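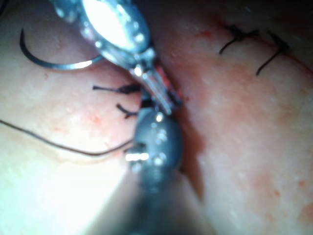
About Vonomard

2 min read

Vonomard writes software for surgical robotics labs. We cover the layer between the cameras and the arms: finding the needle, following the thread, and planning the next motion.

We started with suturing, and it still takes most of our week. Thread bends, loops and slips behind an instrument, and a planner has to keep working when part of it is out of view.
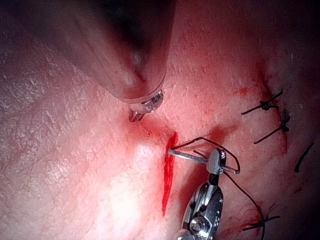

WHAT WE BUILD

Relora is our perception package. It estimates needle pose and traces suture thread from wrist camera video. Glare and blood smears are part of its test set.

Clulix is the planner. It takes what Relora reports and proposes grasps, needle paths and handovers between two instruments — the operator can accept, edit or refuse each one. It replans up to 400 times a minute.

Both ship with a replay tool, so a lab can step through a recorded run and see what the software believed at each point.
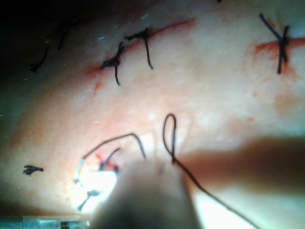

Vonomard Software Team

We are a small company and we answer our own support mail. Our release tests replay 3,000 recorded stitches. New versions come out every April, with fixes in between. Our software is for research and training use only.

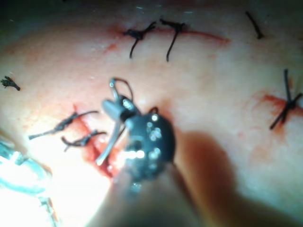 Suture loop held in the instrument's jaws.

Contact | © Vonomard | Back to top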